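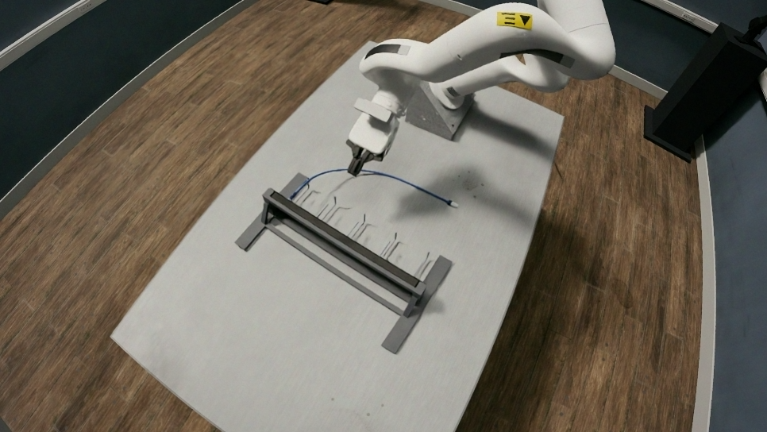
The cable-routing bench in simulation, with the blue cable in the two-fingered gripper and all five hooks still waiting.

Last updated: December

Filed under: Bench Notes / Grippers & Controllers

Five hooks and a cable

Regular readers will remember that we ended the last issue by promising a winner in the gripper comparison. We have a winner. We also have a second winner, depending on which controller you ask, so please hold off on ordering anything until you reach the bottom of this item.

The task, for those who joined after the summer: pick up a thin cable that is fixed at one end, and lay it into five small hooks along a rail, first to last, without dropping it or dragging it off a hook it has already been laid in. A bored ten-year-old could do it while watching television. Our arm needs several thousand lines of code and a good night's sleep.

All of this round was run in simulation, on the same virtual table, in the same virtual room with the same handsome plank floor. (Someone on the team spent longer on that floor than on the cable. The floor looks terrific.) Juniper Ferreira set up the trials and wrote the scoring script, and she has been strict about it. A cable resting on top of a hook doesn't count. A cable that slides into a hook by luck while the arm is busy with another one does count, which caused an argument that lasted through lunch.

We compared two finger designs. The Isen fingers are short and flat. The Plakurska fingers are narrower with a shallow groove across the pads, so that a cable has somewhere to sit. Each one got 2000 attempts, half of them with our old position controller and half with Simanjuntak, the force-aware one that the controls people have been promising us since the spring.

Now the scores. With the old controller, the Isen fingers filled all five hooks 302 times out of their thousand. The Plakurska fingers managed 630. We were getting ready to write a very short article. Then Simanjuntak came on, and the order flipped. The flat fingers pulled ahead by 99 runs, and the groove that had looked so clever became a nuisance.

Juniper went back through the failures to see why. The old controller decides where the cable is when it grasps and never changes its mind. If the cable slips, it carries on routing thin air with complete confidence, and we have all worked with somebody like that. The groove saves it by making slips less common. Simanjuntak lets the cable run through the fingers on purpose between hooks, loosening and tightening as it goes, and the groove tends to catch when the cable turns a corner. The pull then travels back down the line and pops the cable out of a hook that was already done. Usually the second one. We have developed strong feelings about the second hook.

A few smaller things from the trials, in no special order:

The free end of the cable has a little white tip, and both sets of fingers are bad at it. If the slide runs too long the tip jams against the pads and the run is over. We're adding a stop before the last hook.

Coming in straight down worked better than coming in at a tilt, for both designs. The tilted approach was my idea. I would like it noted that it looked very elegant.

Friction on the pads matters more than we'd like. A small change in that one setting moved the scores more than a month of tuning did, and it's the number we trust least. Anybody who has measured real cable jacket against real rubber and is willing to share should write in. We'll name a hook after you.

The cable model still stiffens up when it is bent close to a post. Kestska, our physics package, has a fix for this in its next release, and we'll rerun a portion of the trials once it's in.

So, the verdict. If you are stuck with a plain position controller, get the grooved fingers and be happy. If you have force control, go flat. If you have neither, you have a very expensive coat stand, and we sympathize.

Next up is the same comparison on hardware, where the cable has opinions of its own and there's no reset button apart from Juniper walking over to the bench – she has asked for a chair with wheels. The scoring script and both finger models are in the shared folder under this issue's name. Please stop editing the copies in there. Make your own.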